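## 4. Recording a task with the hand-held grippers

Read section 3 (charging and pairing) first. This section covers one thing only: how to record a person doing a job with the Flasetti hand-held grippers so that the recording is fit to train an arm on. It replaces the old quick-start sheet, which promised that anyone could teach the arm a kitchen task in an afternoon. We have not seen that happen at Dostdale.

The idea is simple enough. You hold a gripper in each hand, you do the task, and the marker cubes on top let the software work out where each gripper was at every moment. The arm then learns from many such recordings. The brochure calls this "natural". It is natural in the way that peeling potatoes in ski gloves is natural, and new operators should expect their first recordings to be poor.

### 4.1 Before you start

1. Wipe the faces of all the marker cubes with a dry cloth. Don't use spray.
2. Squeeze and release each trigger fully, three times. The fingers should open without sticking.
3. Put on the head camera and tighten the strap until it stays put when you nod.
4. Look at the middle of the table. On the tablet, check that both grippers can be seen with your arms half stretched.
5. Choose the task name from the list. Do not type a new one. The list is short for a reason, and the Baran software treats "pass aubergine" and "Pass aubergine" as two separate tasks.
6. Set out the objects for the task and nothing else within arm's reach.

**Note:** the tablet shows a green tick once it has found the cubes. Treat the tick as a hint. It means the cubes were found at that moment, and it will stay green for several seconds after you have covered one with your sleeve.

### 4.2 Recording

1. Stand square to the table, feet still, with both grippers open.
2. Say the task name aloud, then press the left thumb button. Wait for the beep.
3. Hold still for two seconds. The software uses this pause to fix your starting position.
4. Reach for the object with one gripper. Close on the thickest part, slowly, and stop squeezing when the fingers meet it.
5. If the task calls for both hands, bring the second gripper in from the side and close it before you move the object.
6. Carry the object at half the speed you would use at home.
7. Put it down, open both grippers, and draw your hands back to the start.
8. Press the left thumb button again. Wait for the double beep before you talk to anyone.

**Caution:** the fingers close with more force than the trigger suggests. Keep other people's hands away from the table while you are recording, and never hand an object directly to a person with a gripper.

**Caution:** do not walk while wearing the head camera and holding both grippers. If the object is out of reach, stop the recording and move the object.

### 4.3 Objects that cause trouble

Vegetables are popular for demonstrations. They are cheap, they come in odd shapes, and visitors like them. They are also a good deal harder than the wooden blocks in the starter kit, and success with the blocks tells you very little about what comes next.

- **Aubergines.** The skin is slippery and the shape tapers. Grip across the body, keeping clear of the stalk. When both grippers hold one, don't twist them against each other. Swap it for a fresh one when the skin begins to wrinkle.
- **Plates.** Lift by the rim with one gripper. A plate lying flat on a hard table is very difficult to pick up, and if your task only needs something put on the plate, leave it where it is.
- **Soft fruit.** Not supported, whatever the sales sheet says.
- **Anything shiny or clear.** Record it if you must, but flag it in the notes box.

### 4.4 Bad recordings

Delete a recording at once if any of these apply:

- you dropped the object and picked it up again;
- you touched the object with a bare finger;
- one gripper passed behind the other for longer than a second;
- you looked away from the table, even to answer someone.

The Flasetti training video tells operators to keep dropped-object recordings, on the grounds that the arm will learn to recover. Perhaps it will one day. Ours learnt to drop things. Macarena Ibarra went through the whole Evstead set in July, all 2,391 recordings, and found that the ones with a drop in them did more harm than the rest could undo. After she took them out, the arm stopped letting go halfway to the plate. It did not become good at the task, and we make no claim that it did.

### 4.5 How many recordings you need

The supplier's figure is 41 per task. We could not find out where it comes from. With that number our arm managed the task when the object lay exactly where it had been during recording, and failed once we moved it a hand's width to the left. Plan for several times as many, and change the following between recordings:

1. where the object starts;
2. which way it points;
3. which hand reaches first;
4. the light. Record some in the morning and some after four o'clock.

Take a break after every 13 recordings. Tired operators speed up without noticing, and the wrist begins to tilt so that the cubes turn away from the camera. The software has no warning for this.

### 4.6 Checking the result

1. Open the last recording on the tablet and play it at normal speed.
2. Watch the two coloured lines that stand for the grippers. They should be smooth. A sudden jump means the cubes were lost.
3. Check the quality score. Anything below 7 should be deleted.
4. Watch the recording through anyway, even if the score is high. We have seen full marks given to a recording of an operator scratching his ear.

**Note:** a good score describes the tracking. It says nothing on whether the task was done properly, and it should never be quoted in a report as though it did.

With two-handed tasks, pause the playback at the moment when both grippers are closed on the object and check that each cube is in clear view. If either is hidden at that point, record the task again with your elbows a little wider.

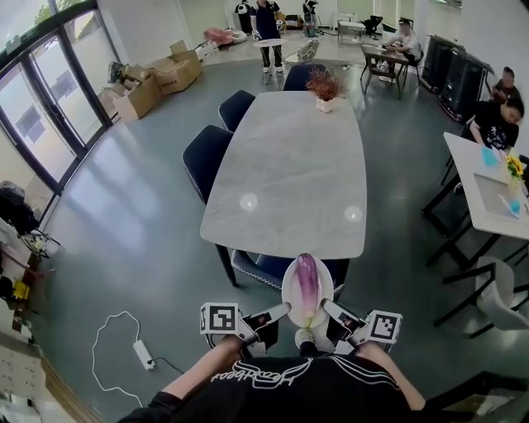 Once you are happy with the batch, put both grippers back on the charger with the fingers open, and leave the tablet on until the upload bar has gone. Closing the lid early loses the last recording without any message. Section 5 deals with sending the batch for training, and with the wait.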